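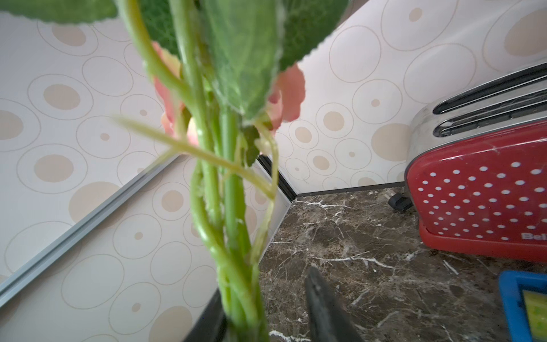
Fladetti asks whether artificial stems need any care at all, or whether they can stand by the toaster until they fall apart.

They need some. Felt-type leaves hold crumbs and grease. A soft dry brush, worked from the vein outwards, every 30 days in a kitchen. No spray polish.

Stems: fuzzy ones get the brush only. If they have twisted round each other, separate them from the base upwards. Pulling at the leaves loosens the joints.

Position: well clear of the bread slots. The plug stays out while you work. Crumb tray emptied first, or you will be doing the leaves again.

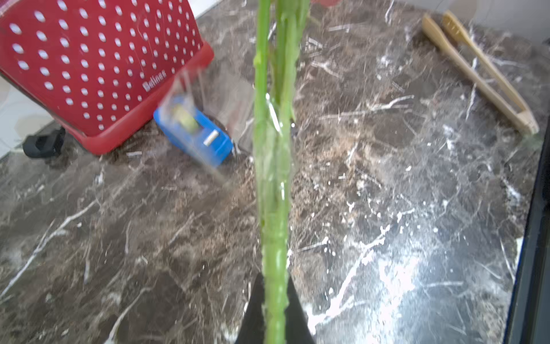 Sillach, 11th November

Second part, on the worktop. Veined brown stone hides dust very well, so wipe it whether it looks dirty or not. Barely damp cloth, then a dry one.

Hold the bunch low, where the stalks come together. Side shoots bend if you grip higher up.

Next post: vases. The Jirnomley one is 6 cm too short for these.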